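Home Shop Baskets Trays & Tops Craft Offers Delivery Basket (0)

Pusby Loop-Rim Table Basket

Small shallow basket for the table. Woven sides, looped rim. Back in stock as of Thursday, July 2, 2020, and going fairly fast again so if you wanted two, order two.

Quick version for those who don't want to read all this: it's a bowl-shaped basket, tan and golden yellow, for bits and pieces. Bread rolls, keys, clothes pegs, craft stuff, the small things that otherwise live all over the table. No lid, no handle, no lining. Comes ready to use, take it out of the paper and put it down somewhere.

We have sold 3000 of these since January, most of them in ones and twos, and the questions we get are nearly always the same five or six. So this page has been redone with the answers on it. Please have a look through before you email, we are slow on email at the moment.
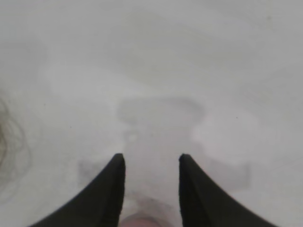
It is a light basket. People pick it up and are a bit surprised. Weighs 100 g, give or take, each one is slightly different. That's good if you are moving it on and off the table all day and not so good if you want something that stays put in a draught by the back door. For the back door get the Barasa, which is heavier and deeper and has a flat rim. The Barasa is also dearer. Different job really.

Who buys it

Mostly two sorts of customer. One, people who want something for rolls or fruit and don't want a bowl. Two, people with small children who need somewhere for the modelling things to go at the end. A few playgroups have had them by the box. A few cafes, for sugar and stirrers and so on. One order was for a wedding, we think for the confetti, they didn't say.

If you're in the first lot, line it. A cloth napkin folded in four is about right, or a square of greaseproof. The weave has small gaps and crumbs go straight through and onto the table. Flour too. Lining also keeps butter and jam off the strands, and jam is a pain to get out of a weave, see cleaning further down.

If you're in the second lot, read the bit on dough.

The weave and the rim

Sides are woven round and round in a close horizontal pattern. The colour is not even and isn't meant to be. Some come out more yellow, some more on the brown side, and the base is often a touch darker or a bit more orange than the rest. We can't pick out a particular shade for you, sorry, they come packed in stacks and we take the next one. If you order several and want them to look alike put a note in the box at checkout and whoever's packing will try to pull them from the same stack. No promises.

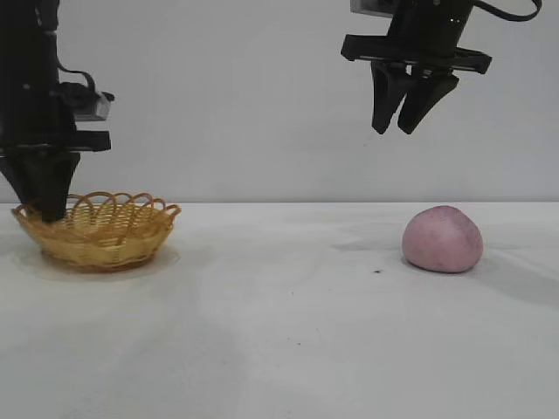 Rim questions are the most common ones. Is it strong, does it snag, can you hang it up. Fairly strong, sometimes, and no. The rim is a row of open loops that overlap all along and stand up above the body, so you get that scalloped, lacy sort of edge, and each loop is only one thin curved strand. Lift the basket from underneath or by the sides. Picking it up by one loop with a full load in is how they get bent. A bent loop will usually go back if you damp it and hold it in place with a peg overnight. A snapped one won't, and we dont do repairs, but you can snip it off neatly at the base and the loops either side will hide most of the gap.

Snagging: on chunky knitwear, yes, now and then. On anything smooth, no.

Threading a ribbon through the loops works well. Narrow ribbon, start and finish at the same place, bow or no bow. Looks nice for Easter. Don't pull it tight or you draw the rim in and the whole thing goes wonky.

Keeping dough and clay in it

Plenty of you do this so a few notes.

Ours is the Muletti soft dough, comes in pink, blue, green and a plain white. Sold in single lumps, no tub, wrapped in film. Other makes behave about the same as far as we can tell.

Don't put it in the basket bare. Not for long anyway. Soft dough pushes into the weave under its own weight and comes out with a pattern on it, which the children like and you won't, as you will be picking pink out of the strands with a cocktail stick. Put it in a bag or a small lidded pot first, then in the basket. Saucer in the bottom also does the job.

Roll it back to one lump before it goes away. Small bits dry out first. If it's gone crusty on the outside, wet your hands and knead, ten minutes will bring most of it back. If it crumbles right through it's finished, bin it.

Cutters, rollers, the little plastic knives, all fine loose in the basket. Scissors points down please, and not poking out through the side.

Tidying up goes better if the basket is already on the table when the dough comes out. Leave it in the cupboard and it stays in the cupboard and everything ends up in a carrier bag. Put it to the left or right, middle of the table is where the elbows are.

Clay is heavier. Air-dry clay will also mark the strands if it's put in damp, and the mark stays. We'd keep clay out of it altogether and use a tray. The Sarkau tray has raised sides and wipes down, costs a bit more than the basket, see Trays & Tops.

What to put under it

Nothing, normally. The bottom is smooth enough that it doesn't scratch a painted or laminated table, and we've had no complaints on that. French polish, we would use a mat. Same for a piano (somebody asked).

It shows up well on a pale table. On a dark oak one it goes a bit more rustic, on a patterned oilcloth you lose the loops altogether. Matter of taste. If you are choosing between this and the white painted one, the natural one gets on better with a white top and the white one with a wood one, that's our view and you can ignore it.

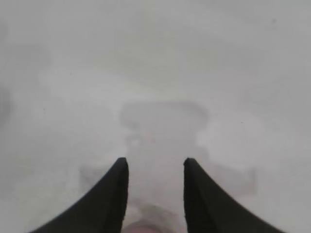

Cleaning

Shake it out. Upside down, over the bin or out of the door, couple of taps on the base.

Dust: soft brush, a pastry brush is ideal, or an old clean paintbrush. Work round with the weave and not across it. Loops last.

Sticky: damp cloth, tiny drop of washing up liquid, wipe, then wipe again with plain water. Dry it right side up somewhere airy. Not on the radiator, it goes brittle. Not in full sun on the windowsill either, it fades, one side first.

Jam, honey, glue: warm damp cloth held on the spot for a minute, then a cocktail stick. Patience. PVA peels off better if you leave it to dry.

Not for the dishwasher. Not for soaking in the sink. If it does get soaked, push it back to shape with your hands while it's wet, stuff it with a tea towel and leave it two days.

Musty smell out of storage, put it outside in the shade for an afternoon. Don't spray anything on it if you're going to use it for bread.

Ordering more than a few

Singles and pairs, just order off this page.

Full boxes are 52 baskets, stacked and packed with paper between. Box price is lower per basket, you'll see it come up when you change the quantity. Boxes go on a different van so may turn up a day or two after the rest of your order. Do check the bottom of the stack when it arrives, if any are squashed it's usually those ones, and tell us within the week with a photo.

Mixed boxes of natural and white, not at present. We did try it and got the counts wrong every time.

Schools and playgroups can order on account, ring first so that we can set you up.

Delivery and returns

Orders over £100 go free to mainland addresses. Under that it's worked out at checkout by weight, and as these weigh next to nothing it won't be a lot. Islands and Northern Ireland, please email for a price before you order.

We post four days a week. Things ordered late on a Friday won't move until the Monday.

Returns are fine if it's unused. Put it in a proper box, not a padded bag. Padded bags are why the loops come back flat and then we can't refund the full amount. Used for food, can't take it back, hope that makes sense.

Arrived a bit out of shape? They do settle. Stand it on something level with a bag of sugar in it overnight and see how it looks in the morning. Still leaning, let us know and we'll swap it. 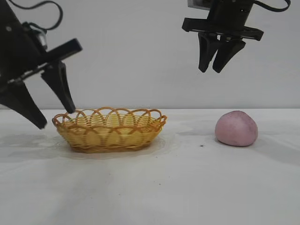
Loop-rim basket in golden tan, on a white tabletop.

A few more we get asked

Does it stack? Yes, one inside the other, but the loops catch a bit so ease them apart, don't yank.

Will it hold a plant? In a pot with a saucer, a small one, yes. Don't water it in the basket.

Is there a bigger one? Not with the loop rim. Barasa comes in two sizes, plain rim on both.

Can I paint it? People do. Spray is easier than a brush, thin coats, keep turning it. Once it's painted don't use it for food unless it's lined.

Is it safe for a baby to chew? No. It's a table basket not a toy, strands can splinter and the loops can come off. Keep it up out of reach of the very little ones.

Can I get just the dough? Yes, Muletti lumps are under Craft, any colour, no minimum. Pink runs out first so if it says low stock then it really is low.

Do you do gift wrap? Brown paper and string, tick the box. No cards at the moment, printer trouble.

Stock on the natural is good, white is down to the last few and the next lot isn't booked in yet. Will update this page when we have a date for taht.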